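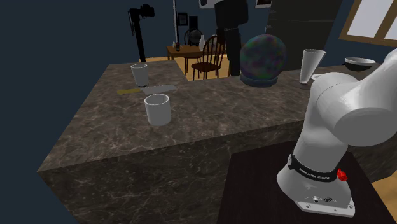
Render of a kitchen island in dark brown veined stone.

Stone sealer, second round

The first post on sealing our counters drew a few emails, mostly about timing, so I am adding numbers.

Our stone is a dark marble from a yard in Sadville. Marble is calcium carbonate. Acid etches it whether or not it is sealed, and a sealer only slows absorption. Etching and staining are separate problems and the products sold for one do nothing for the other. Duarte Bastos wrote to say his sealer "failed" after a lemon sat on it overnight. That was an etch, and it needs polishing powder.

To test absorption, put a teaspoon of water on a clean, dry area and start a timer. Check for darkening once the water is wiped off. Before treatment ours darkened in 2 minutes. After one coat of an impregnating sealer it took 9, and after a second coat it took 20. I stopped there. Test near the sink and the stove separately, as the stove side on ours absorbs faster.

Apply thin, wait as long as the can says, and buff off everything that remains on the surface. Residue left to cure turns hazy and has to be redissolved with more sealer. The stone should be dry for a full day first.

Cost was $145 for sealer, pads and gloves, with more than half the can left over. Amândio Mendes asked about honed finishes. They usually absorb faster than polished ones, but I have no measurements. I will rerun the water test in August.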